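Witold Tomaszewski built his first gripper because he was tired of waiting for other people to finish theirs. He had been reading about home robot projects for most of a winter and noticed that nearly every build log stopped at the same place. The arm moved, the builder posted a clip, and the hand was left for later.

"I decided to start with the hand," he says. "I don't have an arm. I may never have an arm. I wanted to know what makes fingers hold on to something."

He works in a shared workshop where members pay by the month and keep their projects in plastic bins on a wall of shelves. His bin is on the bottom row, which he asked for, as it gets heavy. He repaired heating controls for a living until he retired, and he says the habits carried over. Every part he prints gets a strip of masking tape with the revision on it. Every revision gets a page in a notebook.

He is now on revision 11 of the fingers. The body they bolt to has changed only twice.

"The body is boring and I like it that way," he says. "It has to be stiff, it has to hold the servo square, and there has to be somewhere for my hand to go. Once that was right I left it alone."

The tool is meant to be held by a person. You pick it up by a grip at the back, squeeze a trigger, and the fingers close. There is a small camera mounted behind them looking out over the tips. The idea, which he took from reading and from talking to other members, is to do a chore by hand with the same fingers and the same view a robot would have, and record it. If the fingers can't do the job when a person is steering them, he says, there is no point in hanging them on a machine.

I asked how he chose the chores.

"I went around my kitchen," he says. "Teaspoons. A sponge. Egg cups. A folded dishcloth, which is much harder than you'd think. Clothespins. A box of tea. I tried a grape and that was a mess for the first few versions."

The early fingers were flat on the inside. They picked up the box of tea without trouble and dropped nearly everything else. A teaspoon would turn between them and slide out handle first. He tried gluing on strips of rubber from a bicycle tube, which gripped well for an evening and then peeled at the corners. He tried foam tape. He tried a coating meant for tool handles, sold under the name Pakzad, and found it took two days to cure and picked up every crumb on the bench.

"At that point I thought, all right, leave the surface alone and change the shape," he says.

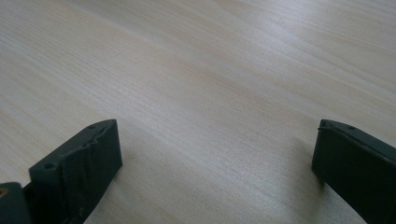 BULONTON, June - By early summer the ridges on the inner face had become the main subject of the notebook. Tomaszewski keeps his drawings simple. He starts from the flat finger, adds raised ridges, prints, and goes back to the teaspoons.

"Too shallow and they do nothing," he says. "Too tall and the spoon sits on the top of one and rocks. You want it to fall in between two of them and stay."

The ends of the fingers are square. He had pointed ones for a while, and they were better at getting under a coin, but they were worse at everything else and they broke. A square tip gives him an edge to press against the table, and when he is working through the camera view it gives him something clear to line up with.

The holes are for attachments. He drew them in early, thinking he would bolt on different pads for different jobs, and has mostly not used them. He left them in the drawing anyway.

"They don't cost me anything," he says. "Someday I'll want a hook."

We spent a good part of the visit talking about light. Tomaszewski does his recordings on wooden tabletops, and pale wood throws back a lot of light. On a bright day one part of the surface will wash out nearly to white while the rest keeps its color. A white egg cup can be hard to find there.

"When I started I thought that was a fault and I was always pulling the blind," he says. "Then another member asked me whether I planned to pull the blind for the robot too. So now I record some of it with the glare and some without, and I write down which."

Shadows are the same sort of problem. The fingers cast their own shadows on the table, and those move when the fingers move. He printed a set in white to see if it helped. It didn't help with the shadows, and the white fingers were harder to pick out against light wood than the dark ones. He went back to dark filament and has stayed with it.

The filament is a plain one from a supplier called Harormont. He bought several spools when he found it printed cleanly on the workshop's older machine, the one other members avoid. A single finger takes a little over two hours at the settings he likes. He starts a pair when he comes in and does his wiring or his notes while they print.

"I could make it go faster," he says. "I tried it faster. The layers came apart where the screw pulls on them."

That crack is the failure he talks about most. The finger is held to the body by machine screws, and in the first few revisions the screws went straight into plastic. After enough squeezing, the threads wore and the finger started to wobble. A wobble too small to feel in the hand is easy to see on the recording - the tip wanders just as it is about to touch something. He changed to brass inserts, pressed in with a soldering iron, and the wobble went away. The cracks stopped when he turned the part on its side in the printer so that the layers ran the length of the finger.

"Anybody who prints brackets could have told me that," he says. "I had read it, too. I just hadn't believed it applied to me."

The servo is a hobby part and the board that runs it is a kit called the Fokville, sold for model railway points. It was not designed for this. He picked it because he had one in a drawer and understood it. It reads the trigger, moves the servo, and writes the finger position to a card many times a second. Matching that record to the video was the only piece of the project where he asked for real help. Another member wrote him a short script, and he has it printed out in the back of the notebook with his own remarks beside each line.

So far he has 800 recordings that he considers usable. Each one is a single pick or a single place: a spoon into a cup, a sponge onto a dish, a clothespin onto the rim of a bowl. The longest runs to 35 seconds, and he says it is the dishcloth. He throws out any in which he bumped the table or talked to someone halfway through.

I asked what he expected to do with them without an arm.

"Look at them," he says. "I mean that. I go through them in the evening and I see what the fingers are doing. You can't see it when you're doing it. Your hand fixes everything for you and you don't notice."

He gives the teaspoon as a case. In his hand, the pick felt the same every time. On the recordings he could see that he was tipping the tool to one side just before closing, so that one finger touched the table first and the spoon was pushed into the other. He had been making up for a gap that was too wide at the bottom. Revision 9 closed that gap and he stopped tipping.

There is talk of an arm all the same. Two members have been putting one together from a published design, and it has reached the stage where it can lift its own weight and not a lot more. Tomaszewski's gripper is heavy for its size, most of that being the body and the servo. He has started to drill out the body where he thinks he can spare the material, which is the first change to it in months, and he is not happy about it.

"I told you it was boring and I liked it," he says. "Well, now I have to go back in."

His other job for the summer is the grip face. He wants to print one finger with the ridges and leave its partner smooth, and run the full set of chores again. He has a feeling that two ridged faces fight each other on thin things such as the handle of a spoon, and that one would be enough. He doesn't want to say more about it until he has the recordings.

Would he sell them, or put the drawings up for others?

"The drawings, yes, when they're tidy," he says. "Selling, no. I'd have to answer the telephone."

He was due to start another pair before he left for the evening. The printer needed its bed leveled first, and he did it with a slip of paper at each corner, going around twice. Then he wrote the revision on a piece of masking tape and stuck it to the edge of the bench, ready for when the parts came off.

Recent from the workshop
Heat-set inserts: what size iron tip to use
Bin shelves: new labels and the bottom row
A plotter from two dead scanners
Sharpening day, bring your own chisels
The older printer and how to get along with it
Interview: a clock that runs on a bicycle chain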